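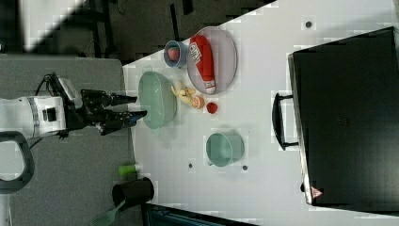 Findis 白色餐桌使用半年评测

作者：Benedicta Dankwa
最后更新：2020年9月27日
分享 3 | 评论 129

这张桌子是三月份买的，当时家里换掉了用了很多年的旧折叠桌。我们平时在桌上吃饭、揉面、择菜，晚上也会把电脑搬过来干活，所以选的时候主要看桌面好不好擦，其次看稳不稳。外观我要求不高，白色就行。

价格和购买

在 Bianchini 的网店下单，桌子2620元，送货上楼另收129元。同期看过 Irnance 的一款，便宜将近690元，但店里的样品用手一推就晃，桌边也有点割手，就没有要。Findis 这款没有实体店可看，下单前只能对着尺寸图用胶带在地上贴出轮廓，绕着走了几圈，确认拉开椅子以后人还能过去。建议小户型的朋友也贴一下，图纸上看着合适的尺寸，放进屋里往往偏大。

安装

两个人装比较合适。说明书是折成一大张的图，字很小，螺丝按袋子分好，袋上有编号。我第一遍把两侧的横撑装反了，拆下来重来。附带的内六角扳手太短，拧到后面手疼，后来换了自己的。所有螺丝先带上几圈，等桌子翻正、放平以后再拧紧，这一步说明书里有画，但很容易漏看。装完有轻微的新家具气味，开窗放了一阵子就闻不到了。

桌面

浅色桌面最让人担心的是染色。酱油、番茄汤、茶水，当时擦掉都没有留印子。咖喱有一次隔夜才发现，用湿布擦不掉，抹了一点小苏打糊，放一会儿再擦，颜色淡了很多，对着窗户斜着看还有一点黄。圆珠笔印用酒精棉片能擦掉。

划痕方面，瓷碗底没有上釉的那一圈会留下灰色的细线，大部分可以擦掉，有几条擦不掉。我现在给常用的大碗垫了布。热锅没有直接放过，一直用隔热垫，所以耐热这一项不做评价。

另外，白桌面什么都显，面包渣、头发、水渍都看得很清楚。每天擦两遍的人无所谓，懒得擦的话最好选木色。

稳定性

揉面的时候桌子不会跑，用力压下去有一点点弹的感觉，写字时感觉不到。七月又把螺丝紧了一遍，有两颗明显松了。我家地面不太平，桌脚自带的调节垫够用，拧的时候需要有人帮忙抬着桌子。

拖动时声音比较大，后来在桌脚下面贴了毡垫，贴过以后就没法再调高低了，顺序不要弄错。

售后

收货时一侧边角有个小磕伤，拍照发给客服，第二天回复，给了两个方案：换桌面，或者退一部分钱。换桌面要等，我选了退钱，磕伤那一侧靠墙放。客服说话客气，只是每次换人都要把订单号和照片重新发一遍。

和 Zutudell 的比较

我姐姐家用的是 Zutudell 的餐桌，尺寸差不多，带抽屉。抽屉放筷子和餐巾很方便，但腿长的人坐着会顶到膝盖。单论坐着舒服，我选 Findis；要收纳的话看 Zutudell。她那张桌面是哑光的，手印比我家的少，油渍反而更难擦。

优点：好擦，桌下没有遮挡，放平以后很稳。
缺点：显脏，附带的工具不好用，咖喱要马上擦，运输包装的边角保护太薄。

评分给四星，扣掉的一星是包装和那把扳手。桌面再用一年我会补一次划痕的情况，有人想知道某种污渍能不能擦掉，可以在评论里写，我家里有的就试一下。

分享 3 | 查看全部评论（129）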